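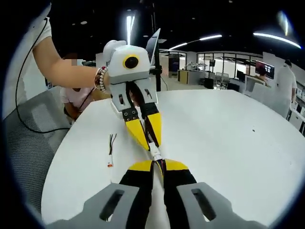

Cable work at the round table, Dranddale workshop.

Progress report to the Flaria fund, November

We have had a good, busy stretch since our last letter, and thank you again for your patience while the new room was being set up. The big round white table has made such a difference - people can work from any side of it, and the small parts show up nicely against the top.

Most of our time has gone into the cable sets for the Stisine kits. These are thin colored wires, black, red, blue and yellow, going into a little white plastic connector, and they do need a gentle touch. We have finished 512 of the 729 sets we promised you, and the rest should be ready before the holidays if the next box of connectors comes on time (the last one was eight days late, I'm sorry to say).

Spending so far comes to $3,748, mostly on wire, connectors and chairs. We would like to move what is left of the chair money over to labels and storage bins, if you are happy with that.

Our Wednesday session is still the fullest, and you would be very welcome to come by and sit with us for an hour. Testing of the finished sets starts next, and I will send the results along with the receipts.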